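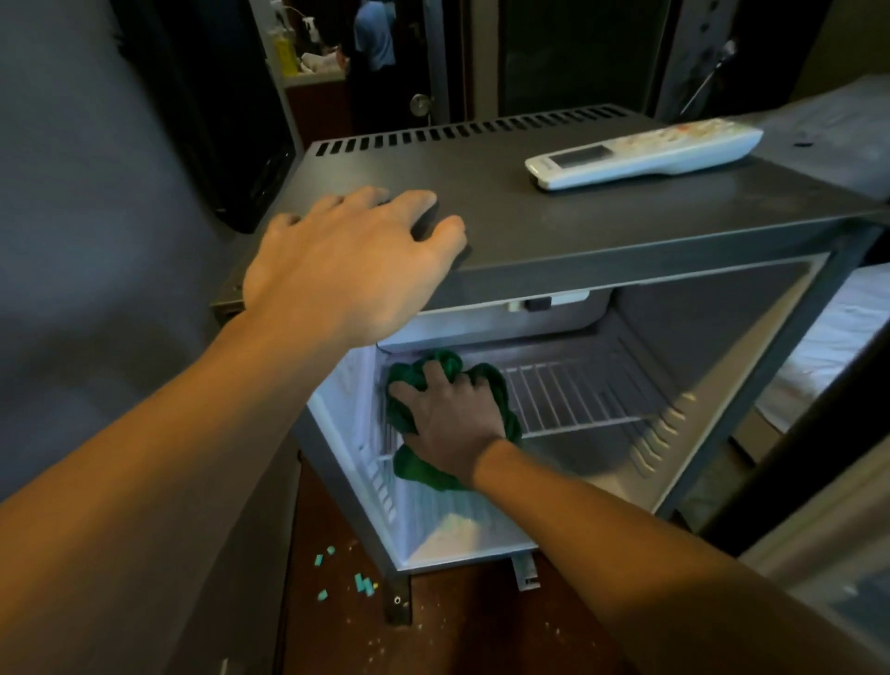
Chapter 4
Cold Air, Warm Kitchen: Where Does the Heat Go?

When I was nine I tried to cool down our apartment by leaving the refrigerator open. It was May, it was sticky, and my grandmother was at the market, so I pulled a chair up to the open door and sat there with my feet on the bottom shelf. For a minute or two it was wonderful. By the time she came home the kitchen was warmer than when she'd left it, the butter was sliding around its dish, and I got a lecture that I can still recite.

My grandmother had no physics, but she was right, and by the end of this chapter you'll be able to say why in a couple of lines of arithmetic. I've told this story to every class I've taught, and there's always somebody (last time it was Gianni Piras, in the back row) who argues that a bigger fridge would have done it. It wouldn't! A bigger fridge would have made things worse faster, and we'll get to that in Section 4.3.

First, a word about cold. We talk as though cold were a stuff that comes out of things. "Shut the door, you're letting the cold in." I say it too. But in this book we're going to keep track of heat, which is energy on its way from a warmer thing to a cooler one, and we're going to leave cold out of the bookkeeping altogether. If you put a warm jar of soup on a refrigerator shelf, energy leaves the soup and goes into the air around it, and then into the walls, and then into the fluid running through the pipes. The soup ends up cooler. The energy is still somewhere, and you have to be able to say where.

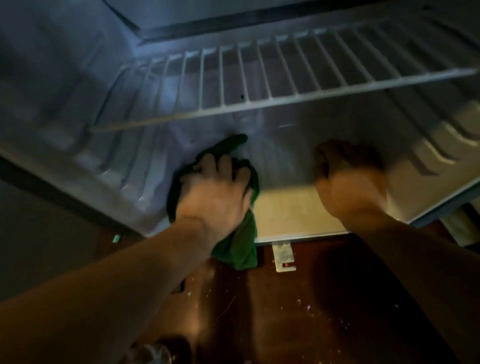 Figure 4.1 Inside a compact refrigerator. The wire shelf lets air move between the upper and lower parts of the compartment.

Left alone, heat runs downhill, from warm to cool. A refrigerator pushes it uphill, out of a chilly compartment and into a warm room, and that takes work. The work is done by the compressor, which is the thing you hear humming at night, and the compressor gets its energy from the outlet in the wall. So there are two lots of energy to account for – what was taken out of the food, and what came in through the plug – and both of them get dumped into the kitchen.

Let's put numbers on it. Suppose a refrigerator takes 144 joules out of the compartment while the compressor does 100 joules of work. The heat delivered to the room is 144 plus 100, or 244 joules. Now leave the door open, the way I did. The 144 joules came out of the kitchen's own air this time, so the kitchen loses 144 and gains 244. Net result: 100 joules warmer, exactly the work that went in. Try it again with 200 joules of work and you'll see what I told Gianni.

Sofia Stefanou, who read an early draft of this chapter, wrote in the margin, "Then how does an air conditioner work?" Good question, and please hang on to it. Think about where the back end of an air conditioner is.

Before you go on, try these. Don't look anything up yet, just write down what you think and keep the page. We'll come back to it in Section 4.5.

Warm-up 4A. Put your hand near the back or side of a refrigerator that's been running for a while. Is the air there warmer than the air across the room? Where did that energy come from?

Warm-up 4B. An electric heater gives off 1,000 joules every second. How many joules does it give off in a minute?

Warm-up 4C. Would my grandmother's kitchen have warmed up if I'd unplugged the refrigerator before opening the door?

4.1 Heat and temperature are two different things

A bathtub of lukewarm water holds a lot more thermal energy than a cup of boiling tea, and yet it's the tea that burns your tongue.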